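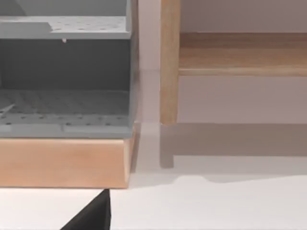
Adjustable shelving

Adjustable shelving is storage in which the height of each shelf can be changed without tools or with only simple ones. It is used in kitchens, closets, libraries, workshops and stores. Fixed shelving, by contrast, is nailed, glued or set into grooves and stays where it was built.

Supports

The most common support is the shelf pin, a short peg pushed into a hole in the side of a cabinet. Four pins carry an ordinary shelf, and long shelves often have a fifth at the back. Other systems use slotted metal strips with clips, or brackets hooked into wall-mounted uprights. Older bookcases may have notched wooden strips in the corners -- a form still made by some small shops.

Load and sag

A shelf bends under weight, and the bend grows quickly with length. Doubling the span of a shelf makes it sag many times more under the same books. Makers deal with this by using thicker boards, adding a strip along the front edge, or placing an upright in the middle. Steel shelving can be folded at the edges for stiffness.

Regional use

In Bandcombe, the public library replaced its fixed oak cases with adjustable ones made by Wisden, a local firm. The change covered 115 cases and more than 1000 shelves. The older cases went to the Ross reading room, where 10 remain in use.

See also

Bookcase
Cabinet
Pantry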